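El almuerzo que cabe en una mano

Durante años creí que la decadencia de una civilización se medía por el estado de sus acueductos. Hoy sospecho que basta con mirar qué come la gente delante de una pantalla a las dos y cuarto de la tarde. En mi caso, una cosa triangular, fría, con fecha de caducidad y una lista de ingredientes más larga que el contrato de alquiler.

El español que emigra a una oficina del norte de Europa suele contar su primera comida de trabajo como otros cuentan la mili. Yo pasé un invierno en Jernby, una ciudad de tejados correctos y conversaciones breves, y descubrí que allí la pausa del mediodía duraba 8 minutos. Los cronometré por despecho. Mis compañeros volvían a la mesa sin una miga encima, como si hubieran repostado.

– Comer es un trámite –me explicó con paciencia Halina Walczak, que dirigía el departamento y guardaba un cuchillo de untar en el lapicero–. Lo importante es la cena.

La cena, supe después, era a las cinco y media.

Volví convencido de que aquello no podía pasar aquí. Tenemos el menú del día, me decía, con su primero, su segundo, su pan y su discusión sobre si el café entra o se paga aparte. Pero el menú del día lleva tiempo perdiendo terreno, y lo hace a la española, es decir, quejándose mucho y sin levantarse de la silla. En el polígono de Sodlow, donde trabajo ahora, el último comedor con mantel cerró en enero. Lo sustituyó Moya, un local con nevera, microondas y una planta de plástico que alguien riega.

Cosmin Pascu llevó aquel comedor hasta el final y todavía conserva las libretas. El último año apuntó 1.977 menús servidos; en el mejor de todos, cuenta, esa cifra la hacía antes de que llegaran las cerezas. No guarda rencor a los bocadillos. Guarda rencor a las reuniones de las dos.

– La gente venía con el teléfono encima del plato –dice–. Les ponía las lentejas y las lentejas esperaban. Y una lenteja no sabe esperar.

Hay que reconocerle al almuerzo portátil sus méritos. No exige conversación. Se adapta al cajón, al bolso, al asiento del copiloto. Permite contestar correos con la mano izquierda, logro que nuestros abuelos no llegaron a soñar porque tenían otras aspiraciones, como la siesta. Y de postre ofrece lo que haya en el expositor junto a la caja, que siempre está a la altura exacta de la debilidad.

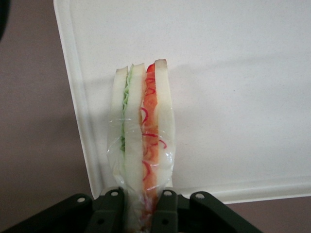
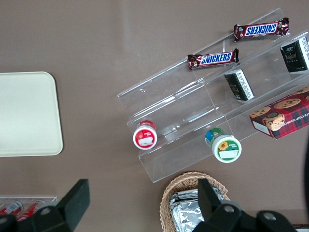
Un sándwich con lechuga y, en el expositor, dos Snickers: primero, segundo y postre del nuevo orden.

La empresa Trerkico, que alquila neveras a medio polígono, me envió con mucha amabilidad un folleto titulado «La pausa inteligente». Lo leí durante una pausa que no lo era tanto. Según sus autores, el trabajador moderno no quiere comer, quiere «resolver la ingesta». Me pareció una frase digna de mármol, o al menos de la pared del microondas, donde ya hay un cartel que ruega no calentar pescado.

Lo del pescado merece un artículo aparte. Cada oficina tiene su culpable, conocido por todos, al que jamás se acusa de frente. En la nuestra circuló un correo con 243 destinatarios para una sola merluza.

Lo que se ha perdido con el mantel es difícil de meter en una hoja de cálculo. Cosmin habla de un mecánico y una contable que compartieron mesa durante años sin tutearse y acabaron yendo juntos a los toros, a los que ninguno de los dos era aficionado. Habla también de un cliente que pedía siempre la tortilla «para llevar» y se la comía de pie en la barra. Había broncas por la política, por el aire acondicionado y por el punto del arroz, y después se volvía al trabajo con mejor cara y algo de sueño.

No pretendo idealizarlo. El vino de la casa de aquel comedor habría podido desatascar una tubería, y el flan temblaba con motivos. Tampoco todo el mundo puede gastarse a diario lo que cuesta sentarse. Yo mismo, que escribo estas líneas con el tono ofendido de un gastrónomo, saqué las cuentas de lo que dejé en Moya desde que abrió: 913 euros, barritas incluidas. Con eso me habría dado para un buen número de lentejas puntuales.

Halina me escribió hace poco. Ha venido de vacaciones al sur y me manda una foto de un arroz con su comentario técnico: «Tres horas sentados. ¿Cuándo trabajáis?». Le contesté con una mano. En la otra tenía el almuerzo.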